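Udari project, progress report to the funder
Section 2: Demonstration visit
2020-03-19

The two-arm cell was shown to the Korkport delegation as planned under the January work schedule. Lenka Oravec ran the session and Vlastimil Michalík recorded the results. The visitors asked mainly about handling of light, easily deformed items, so the paper cup task was given most of the time. 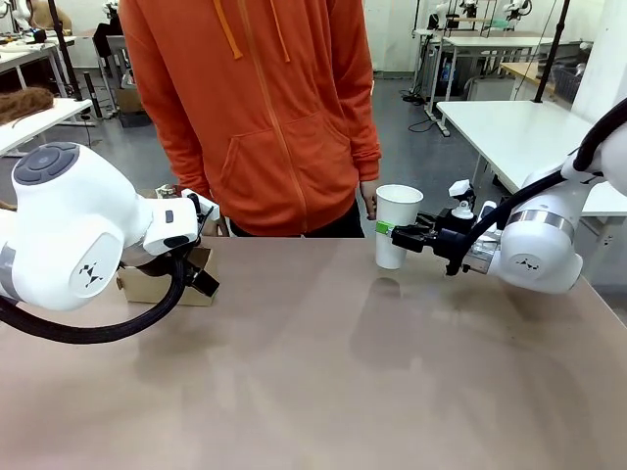 Figure 2. Two-arm cell during the demonstration. Right arm holding a paper cup, left arm over a small open carton.

The cup task was run 17 times, with 15 completed. Both failures were traced to grip force set too low after a software restart. The setting is now stored with the task file.

Spending on the demonstration was $641, charged to the travel and visits line. Korkport has asked for a second session with its own packaging. Štěpánka Procházka will send proposed dates and a parts list.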